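Unit 4 handout: site visit to the Ovdale open day
Read before the tutorial. Bring your own notes, if they are legible.

Those of you who came to Ovdale on October 12, 2023 can skim the first part. Those who discovered a sudden dental appointment should read all of it, as it is assessable.

The host was Stistach, which does assembly and teardown work for computer refurbishers. The demonstration we came for was the Allum cell, a single arm and gripper that handles desktop parts. There was also a sausage sizzle, well attended, and a talk on procurement, less so. The brochure gives the cell's throughput as 74 part moves a shift. It does not say how long the shift is. I asked twice and was given a pen.
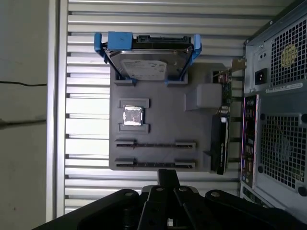
Fixturing is the topic of this unit, and it was the part of the visit most of you walked past on the way to the onions. An arm that has to put a component in a particular spot needs that spot to stay where the program thinks it is. At Ovdale the practice piece is a mock motherboard, a flat grey plate with raised outlines for the CPU socket and the expansion slots, mounted on a slatted aluminium panel. The hard drive sits in a blue caddy whose rails go down into a bay frame moulded on the plate. Compare this with the Bako fixture from Week 2, which relied on tape and goodwill. Note too that the plate stands next to a proper tower case, so the easy version and the hard version of the job are within the same reach.

Questions to think about:
What does a raised outline give the programmer that a printed one does not?
If the caddy were a millimetre too wide, which part of the cell would you change first, and who would pay for it?

The second half of the demonstration dealt with access. A plate on a panel is open and polite. A computer chassis is neither, and the gripper has to bring its own bulk along to every job. Our guide called this "the elbow problem", although the arm has no elbow in the sense you or I would use, and then moved on before anyone could ask. The planner tried 1,655 approach paths during commissioning and kept 131. I would have liked to hear more about the ones it threw out, which are usually the educational ones.
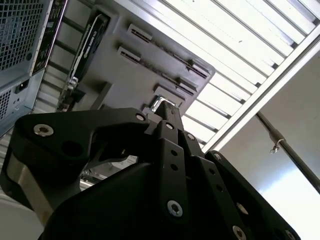 Figure 2. The gripper up close, with the open chassis and its tray panel above.

For the tutorial, sketch a gripper approach to a part inside an open chassis. Mark where the finger plates might foul the case. A side view and a top view are both required; last year's "artist's impression" was not accepted and will not be this year.

The written report is worth 15 per cent and is due in January. Reviews of the sausages do not count toward the word limit.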